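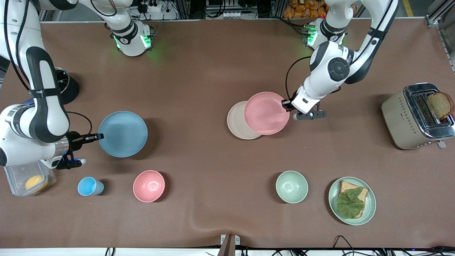 Two arms on the breakfast table: one has the blue plate, the other has the pink one.

Hi, I'm Vega Carretero, and I run the kitchen-tasks bench at Brurico. We're hiring an equipment planner, and I'm hoping it's you!

What you'd be doing is figuring out what we buy next, when we buy it, and what we can live without. Right now I do that in a spreadsheet with 444 rows (yes, I've tried cleaning it up, and yes, it grew). It has everything in it: grippers, cables, power strips, spare joints, plates, bowls, a toaster. Arms have long lead times and dishes don't, so half the job is keeping the slow stuff from holding up the cheap stuff.

We're planning to go from one two-arm station to 4, with orders out by November. You'd get quotes, compare lease and purchase, and build a budget that Benito Lozano in finance can read without calling me. You'd also spend real time at the bench. I want the person pricing a gripper to have watched one hold the rim of a plate!

You don't need an engineering degree. I'd love it if you've bought equipment for a lab, a shop floor or a restaurant kitchen, if you're comfortable asking a vendor for a better price, and if you keep notes other people can follow. Spanish is nice to have.

It's 19 hours a week to start, mostly on site, and the hours are pretty flexible as long as you can make our 10 a.m. bench check-in.

To apply, send a resume and 200 words on something you bought for work that you'd buy differently now. Mail it to me or to Tudur Lougher in the Brurico office. We'll both read it.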